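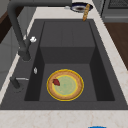

Do I need to be a qualified teacher to do a short teaching placement abroad?

Fedir Kostiuk
February 7, 2025

I have been offered a place on the Gultby exchange, helping with English lessons at a primary school for 4 weeks in April. I work in a council planning office and have never taught a class, apart from a bit of swimming coaching when I was a student. The letter says "classroom experience welcome", which could mean anything. I have to let them know by the end of the month. Also, what do people do about presents for the host family, and is it normal to be asked to speak at the closing ceremony?

Puspita Saragih

Most short placements take people with no teaching qualification, as long as a local teacher stays in the room and keeps charge of the class. Ask for that in writing. I went with Gultby two years ago and was paired with the Year 3 teacher, who planned the lessons and had me read aloud, run small groups and mark spellings. I was left alone with the class once, when she was called to the office, and it was fine, but I wouldn't have wanted a whole day of it.

They will want a criminal record check. Mine took longer than I expected, so start it as soon as you accept. Ask which age group you will have too. The little ones want songs and games, and the top class wanted to talk about football and how much things cost in England.

For the host family I took tea, a tin of shortbread and a calendar with pictures of my town. They put the calendar up in the kitchen that evening. Don't spend a lot, because they may feel they have to give you something of the same value when you leave.

On the ceremony, yes, you will be asked to speak. There were 131 children in the yard when I did mine, plus parents, and it went on for almost 4 hours with the dancing and the food. Two minutes is plenty for your part. Learn the greeting and the thank you in the local language and get someone in the family to check how you say them. Eat something beforehand. You will be very tired by then and the meal comes last.

Herman Lubis

Depends on the school. Mine didn't ask for anything except a passport copy. Take comfortable shoes.

Teguh Tjoa

I agree with most of what Puspita says, but check the visa before anything else. Some countries treat unpaid classroom work as work, and a tourist visa won't cover it. The school may tell you it doesn't matter. Ask the embassy and keep the reply.

I'd also plan a couple of quiet days before you go back to the office. I flew home overnight after the last day of school and was at my desk the next morning, and I was no use to anyone that week. If you keep a diary, write it up each evening, even if it's only a few lines. I left mine until I got home and had already lost half the names.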